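Protow Stage Dimmer Pack - 2 channel, for school and community theater

Small dimmer pack for small shows. Clamps to a pipe or sits on the floor backstage. Runs off a regular wall outlet, no electrician needed. Back in stock as of April.
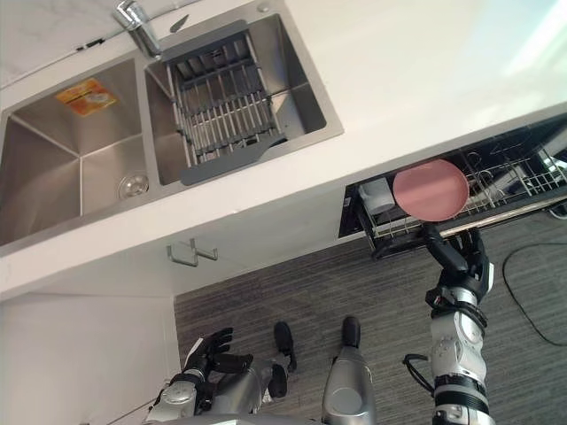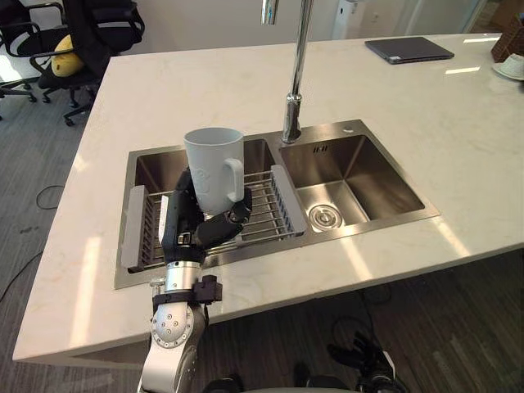 Double sink, stainless steel, set in a light countertop

What it does
Fades your lights up and down from the board instead of just on/off. Two channels, 500 watts each. Fine for a pair of front lights or a string of footlights. Not for LED fixtures with their own built in dimming - those need straight power, get the Drulero switch pack.

Whats in the box
Dimmer pack
Pipe clamp with wing bolt
Safety cable
Power cord, attached
One spare fuse per channel
Control cable NOT included

Setup
Hang it, safety cable on, then plug in your lights, then power. Set the start address with the three buttons on the front. If two packs share an address they will fade together, handy for matching sides of the stage. Last pack in the line gets a terminator.

Works with
Any standard DMX board. Tested here with the Bastos 12 slider and the older Bastos 6. Drustano wireless kit works too but mount the reciever up high, not behind the set.

Noise
Slight buzz at half level, all packs this size do it. Keep it away from your pit mics and don't run audio cable right alongside.

Fuses
Fast blow only. If one keeps popping you have too much light on that channel - move a fixture over, don't put in a bigger fuse.

Price
$78 each. Drama clubs and school accounts, call for the season rate. Rentals by the week during musical season, book early, they go fast in spring.

Item no. 723
Ships next working day if ordered before noon. Returns ok in original box, clamp included please.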